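Two weeks with the Meluvis pads

I said back in November that I would write something about finger pads once I had used more than one kind for long enough to have an opinion. I now have an opinion, mostly about pads and partly about springs, so this post covers both.

The setup is the same as in my earlier posts. I use a pair of hand-held grippers, one for each hand, each with a camera looking down over the jaws. You squeeze, the linkage closes the jaws, and the camera records what the fingers are doing. Later the recordings go to the arm, a secondhand Drelmont that lives in the garage. None of this post is about the arm. If the jaws can't hold a thing in my own hand, the arm isn't going to do any better with it.

For the comparison I had two sets of pads. The first set is the Gaber, a hard pad with a fine texture. The second is the Meluvis, which is softer and has more give when you press it with a thumbnail. Both fit the same fingers with the same screws, so swapping them takes a few minutes once you've lost your first screw and bought spares.

I did the testing on the dining table with the cloth left on. I used to take the cloth off and work on a bare board, and the results looked great until I tried the same thing anywhere else. Cloth moves. If you come in a little low with the fingers, you drag a fold along with you and the object tips over. I would sooner find that out at the start.

The objects were whatever was in the toy box and the kitchen drawer. Big toy bricks, a brush, packets, a tin with some odds and ends in it. Bricks are the easy part of the list. They have flat sides, they don't squash, and they are wide enough that you notice right away if the two fingers aren't meeting them evenly.

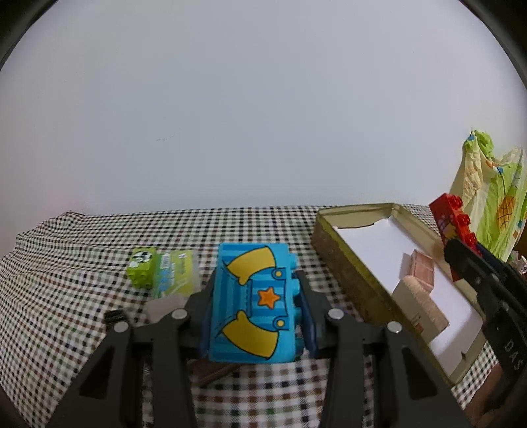
With the Gaber pads I could pick up any brick as long as I was square to it. If I came in at an angle, the brick turned in the jaws until it found the flat of the pad, and sometimes it kept going and dropped. The Meluvis pads let me be sloppier. They take up some of the angle and the brick stays the way I grabbed it, so there is less to fix when I set it down again.

The downside is letting go. A soft pad clings a bit, and with something light the object comes back up with one finger when you open. I had this over and over with packets. The cure was to open more slowly and to put the thing all the way down before opening, and I should have been doing that anyway.

I kept a tally on the Gaber pads and the Meluvis pads until I had 500 grasps between them, then stopped, as my hand was sore. I'm not going to post the tally as a table. The objects weren't the same mix for both sets and anyone who knows statistics would write to me. My notes say the soft pads won on angled grabs and the hard ones won on paper and thin plastic, and on plain square grabs I couldn't tell them apart.

One more note on width. The jaws need to open well past the object before you go down. I got lazy about this with the larger bricks and kept landing a fingertip on top. Opening fully each time feels slow and costs almost nothing. 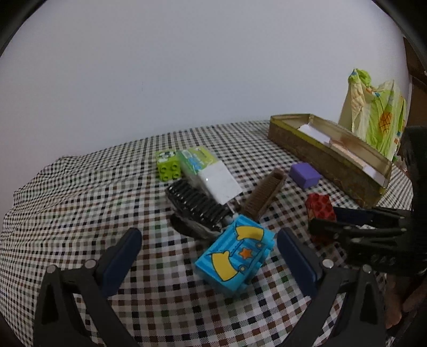
Filed under: Grippers, Pads and springs

Now the springs, which I hadn't planned to write about. The return spring that came with my kit was stiff enough that I was squeezing hard all the time, and by the end of a session my grip was all or nothing. I replaced it with a lighter one from Brindum. Opening is a little slower now. Closing is much easier to control, and I can hold something soft without flattening it. Change both grippers on the same day if you do this. I ran them mismatched for a while and my left hand kept closing too early.

For now the Meluvis pads are staying on. I'm keeping the Gaber set in a bag with the spare screws for when I get to sorting paper, and I still need to try both on round objects. I have the cameras to remount first, as one of them has worked itself loose again.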